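Checking time alignment between two wrist cameras before training

If you train a policy on two arms, each with its own wrist camera, the frames from both arms have to line up in time. In the Sillora runs we found that a constant offset between the left and right streams hurt results more than losing frames did. The policy still trained and the loss looked normal, but the arms closed at the wrong moment. The steps here find the offset and remove it.

What you need

Both video streams with their original timestamps, the joint logs for both arms, and the Esent scripts. Do not resample anything yet.

Step 1. Record a sync motion

At the start of each session, open and close both grippers together 20 times at an uneven pace. An even pace gives several equally good matches and the script may pick the wrong one. Leave the work surface as it is. Background clutter does not matter, but people walking past can add motion to one view only, so ask them to wait. 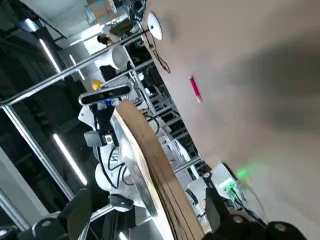
Step 2. Crop to the fingers

The fingers stay in the same part of the view for the whole session, so one crop per camera is enough. Draw the crop wide enough to hold both fingertips when fully open. Save the crop with the session. If a camera mount gets bumped, draw it again.

Step 3. Compute the offset

Take the mean pixel change inside the crop for each frame and compare it with the gripper speed from the joint log. Slide one against the other and keep the shift with the highest correlation. Do this separately for each arm. The difference between the two shifts is your camera offset.

Step 4. Apply it and check

Shift the later stream and run Step 3 again. The remaining offset should be under 2 frames. If it is larger, look for dropped frames in the first part of the recording. A gap there moves everything after it.

What we saw

We ran this on 2,000 episodes from the Vestimska set. Correcting the offset helped most on handovers, where one arm has to let go as the other grips. Single-arm picks barely changed. We have not tested it on sessions where the offset drifts, and for those we suggest recording a second sync motion at the end and comparing the two values.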